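Hiltley College, Department of Occupational Studies
Handout 6: Sorting and Storing Small Parts
Course instructor: Miroslava Marchuk
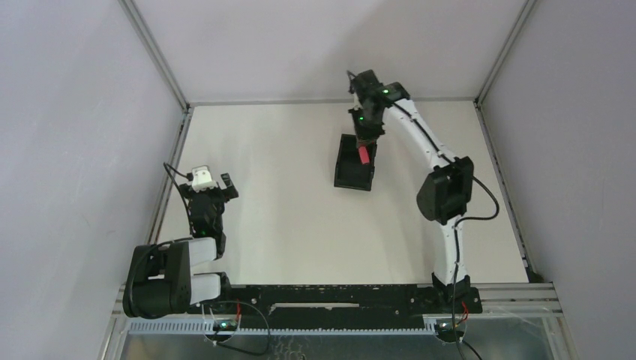 Students should read this handout before the February practical. It covers the choice of container, the condition of the work surface and the order in which small items are put away. Labeling is covered in Handout 8.

1. Choosing a container

An open box is preferred for items in daily use. It should be wide enough that an item can be lowered in without touching the rim, and shallow enough that the bottom layer can be reached by hand. Dark interiors hide dark parts; brightly colored items such as blocks and caps are easily found in them. Lidded containers are reserved for long-term storage.

2. The work surface

Clear the table before starting. Only the container and the items being sorted should remain on it. Place the container within easy reach, with open space on at least one side. A box may stand at a slight angle if this suits the reach of the person working – it need not be lined up with the table edge.

3. Putting items away

Hold long pieces near one end and bring the other end over the opening first. Release the piece only when it is fully inside the rim. Pieces dropped from a height tend to bounce or land across one another, and the box then fills unevenly.

4. Written work

Each student will submit a plan for storing 2,000 mixed parts in a room of the student's choice. The plan must state the number and size of containers and where each will be kept. Drawings are welcome but will not be graded.

Questions about the written work should be addressed to Wenjie Jiang, teaching assistant, at the Climton Building office.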